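Viltance Household Handling Set: notes on recording practice
README, revision 6, May 2019

Read this before using the set, and certainly before quoting it. It covers laundry work done in bedrooms with two hand-held grippers, one to each hand. The rules we followed are given with our view of how much each is worth. Several were taken over from the Wenatik bench guide, which was written for rigid parts on a fixed table. We kept what survived a bed and a pile of clothes, and we are still not sure about some of that.

Contents: 101 sessions, each with up to 500 clips. Sessions differ a good deal in length, so please don't treat a session as a unit of effort.

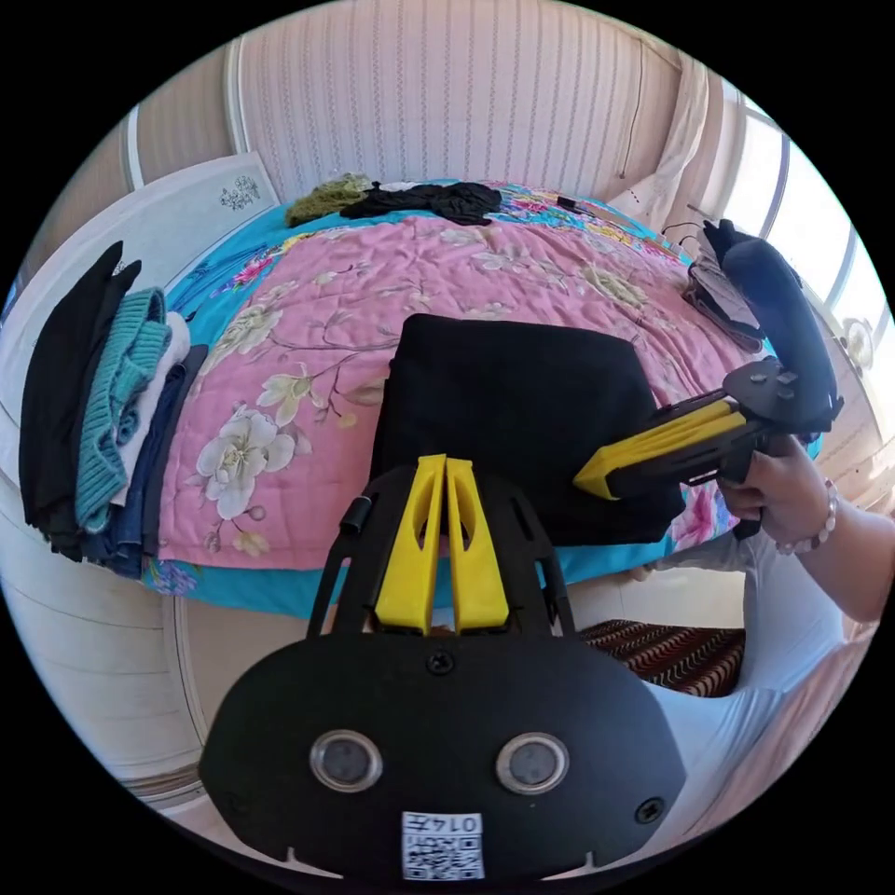

CATEGORY: FOLDING AND STACKING, SOFT SURFACE

Rule 1. The working area is the bed as found. The Wenatik guide asks for a plain, single-coloured surface. We dropped that. A black garment folded on a quilt with large flowers is what a machine will meet in a home, and a method that only copes with grey felt has not been shown to cope with much.

Rule 2. Finished stacks may stand beside the bed or on it. They must not be tidied between clips. An early draft allowed tidying "where needed", and that wording let in whatever the operator felt like doing.

Rule 3. Both grippers carry a number label. Write the numbers in the session sheet before starting. Left and right are not fixed to a number, so a script that assumes they are will swap hands without any warning. Ours did, in 13 sessions, all since corrected.

Rule 4. Clothing and jewellery worn by the operator are left alone. We have seen standards that call for plain dark sleeves and bare wrists. If a model falls over at the sight of a bracelet, we would like to know that early.

What counts as folded

There is no agreed test, whatever the Skadau checklist suggests. It asks for edges "aligned to a reasonable degree", and two checkers given that sentence will give you two answers. We mark a fold as done when the operator lets go and moves to another item. This records intent and says nothing about quality. Anyone reporting a success rate from the field fold_done is reporting how often people stopped.

Lifting and holding

Cloth held up between the fingers causes most of the disputes over labels. A dark garment hanging in folds could be a jacket or a shirt, and the label list has a value for unsure. Use it. Checkers avoid that value when they think it makes them look slow, and the wrong guesses that follow are hard to find later.

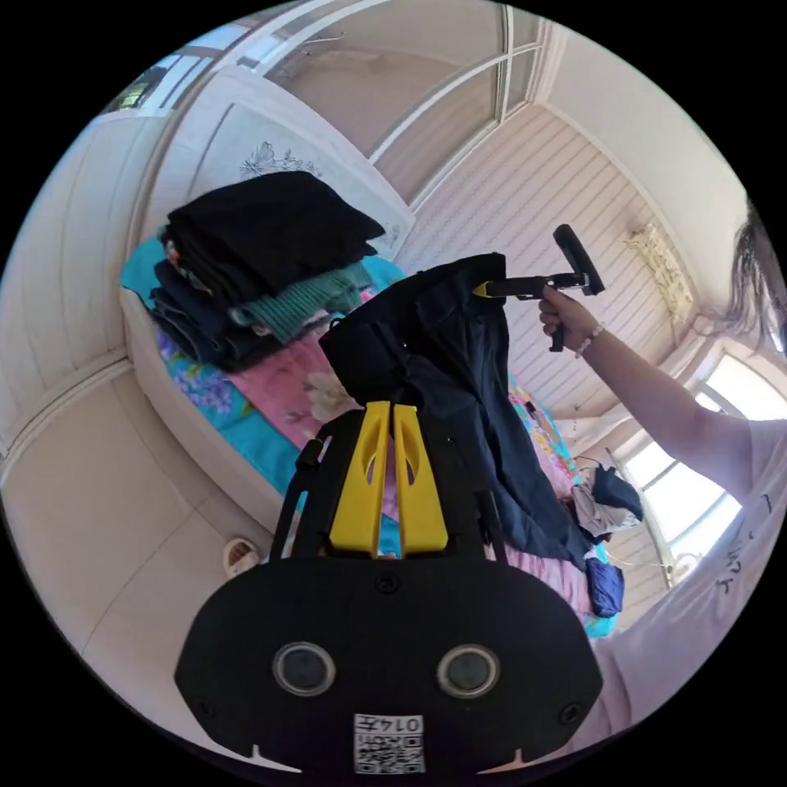

The same goes for the start of a grasp. Our rule puts it at first closing of the fingers on cloth, but touching and closing are easily confused when the second gripper is working on the same item. Treat start times in two-handed clips as rough.

Known faults

Colour names are free text and disagree across sessions.
Loose piles are labelled as one object, even when several garments are plain to see.
The Amaral converter drops the unsure value and writes a blank. Do not use it until that is mended.

Changes to the rules need a written reason and a clip that shows the problem. "Common practice" has been offered as a reason before and was turned down.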